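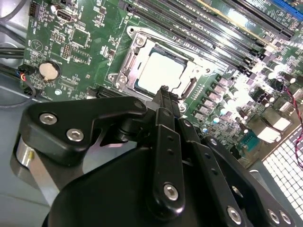 Page 2

**Label drift on the spring catalog mailing (continued)**
**Status:** open, back with me
**Opened:** December 28, 2019

OK, picking this up where I left off, with the labels still crawling down the sheet. The first row lands perfectly. The second row is perfect too, and by the bottom of the page the last line of every address (usually the town and ZIP, so the part the post office cares about!) is sitting on the gap between one label and the next. Peel one off and half the ZIP code stays behind on the backing.

For anyone reading this without page one: this is the mailing list for the Flullamwood seed catalog, 2,934 addresses, printed from Inder onto letter-size label sheets on the Neves in the back office. The catalogs have to go out in April, and I'd like to have the labels done way before then and stacked in a drawer. Last year's came out fine with the same template, or what I believed was the same template. More on that in a minute.

**What I'd already tried**

- Cleaned the feed rollers
- Moved the paper guides in, then out, then back in
- Fed single sheets by hand
- Swapped to a new box of label stock
- Turned off "fit to page" in the print window

Turning off "fit to page" did help. It went from terrible to annoying. I got excited and sent a batch of 200 addresses, and the top of every sheet looked so nice that I didn't check the bottoms until the whole thing was sitting in the tray. So that was a waste of label stock, and label stock isn't cheap.

**Is it the printer?**

I really wanted it to be the printer. I printed a plain sheet out of the word processor with a ruled line at every inch, laid a steel ruler on it, and every line was dead on from top to bottom. I did it again with heavier paper, in case the weight was dragging. Same thing, right on the mark.

So the Neves is putting ink where it's told to. I apologized to it.
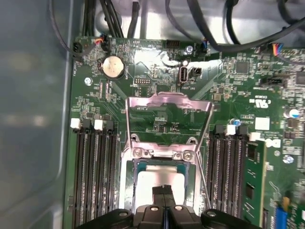 *Inside the case: main board with the processor socket open.*

**Is it the template?**

This is where I should have started. Inder keeps a label's height in one box and the space between labels in another box, and the total of those is how far down it moves for each row. Our sheets don't have a space between rows at all, they butt right up against each other. The gap box should be zero. Mine said zero. Great, I thought, not that then.

Then I clicked into the box, and it wasn't zero. It was a very small number that was being shown as zero, with the display set to one decimal place. Change the display to three places and there it is. It's a tiny sliver of space on each row, and ten rows down it has piled up into enough to wreck the page. That matches the drift exactly, nothing wrong at the top and a mess at the bottom.

I typed in a real zero, saved, and printed one sheet on plain paper. Then I held it up against a label sheet in front of the window. Lined up beautifully all the way down! I did a small dance.

Then I closed Inder, opened it again to make sure, and the sliver was back.

**Why does it come back?**

My best guess so far is that the template is kept in centimeters behind the scenes and turned into inches whenever it's opened. Every time somebody saves it, it gets rounded one more time. Last year's labels were printed before the template had been opened and saved a bunch, so nothing had had time to build up. I can't prove any of this. What I can say is:

- Open the template, don't save, print: the drift stays the same size
- Open, save, close, open, print: the drift gets a hair bigger
- Make a brand new template and print right away: no drift
- Save that brand new template, reopen it, print: a little drift, hard to see without the ruler

I went back and forth on that last one for most of a morning, mostly at the light table, squinting. I'm pretty sure it's there.

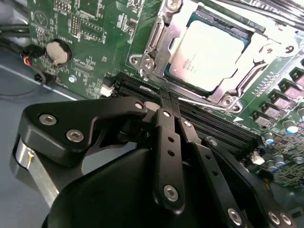 Maren Tolliver

**Second problem, possibly related, possibly me**

While I was in there I noticed 27 addresses printing with their ZIP codes one digit short. They're all in New England or New Jersey, which was the clue. Those ZIPs start with a zero, and somewhere between the spreadsheet and Inder the zero gets thrown out, as if a ZIP code were a number you might want to add to another number.

This one I fixed myself. If you set the ZIP column to Text before you paste anything into it, the zeros survive. If you paste first and set it to Text afterward, they're already gone and changing the column does nothing at all. I know this very well now. I retyped the bad ones by hand and reimported the whole list.

I'm leaving it in this ticket even though it's fixed, mostly so I can find it again next winter when I've forgotten everything.

**While we're at it, a few smaller things**

Apartment numbers: anything long in the second address line pushes the town down a line, and on a short label that gives you the same symptom as the drift. I had a couple of sheets where both were happening at once and I very nearly lost my mind. If only one or two labels on a sheet look low and their neighbors are fine, look at the address. If the entire row is low, it's the template.

Running sheets through twice: don't. I tried saving a half-used sheet by flipping it end for end and sending it back in, and a corner label started to lift. I stopped it in time. The half-used ones are in the drawer for hand-addressed mail.

Sort order: I had it on last name, and it needs to be on ZIP for the bulk bundles. Changed it. No drama there.

**Where it stands**

The workaround I'm using is to build the template new, print straight from it, and close without saving. It takes a few minutes to type in the sizes (they're printed on the end flap of the label box, so don't throw the box away). I've written them on a sticky note too. Test first on 2 plain sheets and check the bottom row of both.

What I'd like from support is a yes or no on the rounding thing, and whether there's a way to lock a template so it can't be changed by opening it.

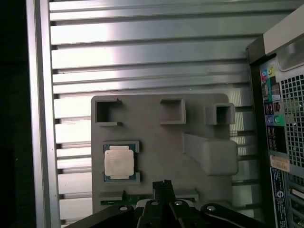

Purbridge support: Yes on the rounding, you've read it right. Templates are stored in metric and converted on open, and each save writes the converted value back. Go to Page Setup and change Units to millimeters before you create the template, then leave it that way. The gap will hold at zero. There's no lock inside Inder, but marking the template file as read-only in its folder does the same job. Please try both and send us a ruler measurement from the last row of a full sheet.

Will do. I made the millimeter version this afternoon and saved it a few extra times out of spite, and the gap box still reads zero at three decimal places. I haven't put it on real label stock yet. I'm down to one box, so I'm doing plain paper first and will add the last-row measurement to this ticket once I've got it.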